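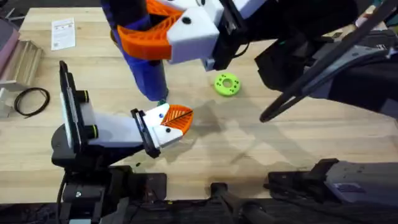
The lab at Warraich occupies the back half of an old printing shop in Fostville, and the first thing I noticed was how quiet it is. Two people work there on most days. They asked me not to use their names, so I will call them the engineer and the operator.

I wanted to know how many examples a robot needs before it can do a simple job with two arms. The engineer did not like the question very much. "Everybody asks for the number," she said. "For this task we planned 400. But if all of them are done in the same way, the system learns only this one way, and then you move the object a little and it is lost."

The operator guides both arms by hand from a seat beside the table. He came to Warraich in January, from a company in Cukcombe where he repaired sewing machines. He told me that his first recordings were too perfect. "I was proud, I made every movement very smooth. Then she told me to start from a bad position also, and to correct it. I had to learn to be a little clumsy on purpose."

Handing an object from one arm to the other is, in his opinion, the hardest part. The fingers are orange lattices, and they bend around what they hold. This is kind to the object, but it also means that he cannot feel when the grip is good. "I look only at the fingers. If the shape of the ribs changes, I have it. With the blue cylinder I wait longer, it is tall and it likes to turn."

He works for 30 minutes and then stops for a break, even when the recordings are going well. The engineer insisted on this after she compared his early files with the later ones and saw that the pauses became shorter when he was tired. A learning system copies the hurry too, she explained.

What happens with the failed attempts? I expected that they are deleted. She keeps them in a separate folder, with a short note for each. In the last batch there were 4 which she could not explain, and she had watched them many times already. The software they use for sorting, called Hetiler, marks an attempt as good or bad, and she finds this too simple. "A drop where he picks the thing up again is for me a very good example. Hetiler says bad. So I change it by hand."

Before I left, I asked the operator whether he would like to see the arms work without him. He thought about it for some time. "Yes, but I will see my own mistakes," he said, and went back to his seat for the next recording.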